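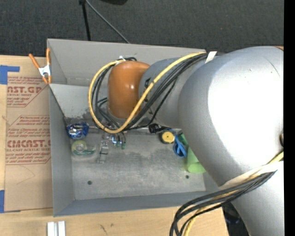 Bin cell from the fixed camera, arm parked over the back half.

Bin picking: planner refuses most grasps near the arm's own cables

Posted by hbaxter — June 24, 2018
888 views · 16 replies · 6 shares

I'm trying to get clutter picking going out of a metal bin and I've hit a wall with the planner. The detector is fine. It gives me sensible masks on the scissors, the cup and the tape dispenser, and the grasp scorer ranks them more or less as I would. Then the motion planner throws most of them out with "start state in collision" or "no valid goal".

The cables run along the outside of the arm. I modelled them as a fat capsule on the forearm link and another one round the wrist joint, big enough to cover the loop at its widest. With the capsules on, 70 per cent of the grasps I ask for along the back wall get rejected. With them off, everything plans and I spend the afternoon with my hand on the stop button.

Planner is the stock sampling one in Trallen, collision checking through Fallahi. Depth comes from a fixed camera, which I'm also using to build the obstacle map. What do people do about cables?

Huia Baxter

pell_mell wrote:

Your capsule is too big. A loop like that one moves a lot with the wrist angle, and you've taken the worst case and welded it on for every pose. Try three or four small spheres with positions that depend on the last two joints. You can fit them by hand in an hour. Jog the wrist through its range, note where the loop sits at each end, interpolate.

ostler wrote:

Or re-route the cables. I know this is the software section, but that yellow one is swinging wide of the wrist cover and no amount of clever modelling will make it smaller. Put another tie on it and pull it in.

hbaxter wrote:

@ostler I need the slack. If I pull it in, the wrist loses part of its range before the cable goes tight, and those are the angles I want for objects against the back wall.

ostler wrote:

Then limit the wrist in software and tilt the bin.

pell_mell wrote:

Limiting the wrist gives away the same grasps she's trying to get back.

dunnock77 wrote:

Different question. Are you filtering the arm out of the depth image before you build the map? From that camera the arm and the cables cover a good part of the bin. If your self-filter uses the bare link meshes, the cables don't get removed. They end up in the map as obstacles sitting right against the wrist, and that would give you "start state in collision" all by itself.

hbaxter wrote:

The filter uses the link meshes with a bit of padding. I hadn't thought about the cables getting into the map. I'll dump the obstacle map with the arm in that pose and look.

dunnock77 wrote:

Do that first. I had the same thing in October and spent days tuning the planner when the planner was fine.

greywether wrote:

Don't map with the arm in view. Move it clear, take one depth frame, plan the pick against that frame, go. The objects aren't moving on their own. You also get a better view of whatever is under the wrist — at the moment you can only see part of that green cup because the arm is over it, so the mask is short and your grasp centre will be off.

pell_mell wrote:

Costs you a move every cycle though. If she cares about cycle time that's the wrong way to go.

greywether wrote:

The arm has to leave the bin to drop the thing anyway. Take the frame while it's over the drop point. It costs nothing.

pell_mell wrote:

Fair for single picks. It falls apart when a pick fails and you want to try again straight away with the arm still low.

hbaxter wrote:

Dumped the map. dunnock77 was right. There is a thick arc of occupied cells beside the wrist that matches the cable loop, and some stray ones lower down from the second bundle. Every start state with the arm low over the bin is touching it.

I've changed it to take the frame with the arm out of the way, as greywether says, and kept my capsules as they were. Rejections on the back wall dropped to 16 per cent on the same list of grasps. All of the "start state" errors are gone. What's left is "no valid goal", and those look like the capsule against the rim of the bin.

dunnock77 wrote:

Good. Now do pell_mell's spheres for the rest.

ostler wrote:

Is the clamp on the corner in your model? If you built the bin as a plain box, the handles stick up above the rim and the planner will happily go through them.

hbaxter wrote:

It wasn't. It is now, as a box with some padding. I've also marked the crinkly blue packet in that corner as low priority, because the depth on it is full of holes and I don't trust any grasp there.

greywether wrote:

Shiny packets and clear plastic are always bad on depth. Lekimholm has a fill-in node that guesses the missing surface from the colour image. I've found it all right for packets and poor for anything see-through. Your tape dispenser will probably give you trouble with it.

pell_mell wrote:

I'd stay away from the fill-in until the collision side is settled. If you change both you won't know which one caused the next crash.

hbaxter wrote:

Agreed, one at a time. I'm fitting the spheres now, starting with the last joint only. I'll put the joint-to-sphere table up in the Grallance thread when it's finished so that people with the same arm can use it. It will need redoing for anyone whose cables are tied in different places.

6 people are following this thread · Share (6)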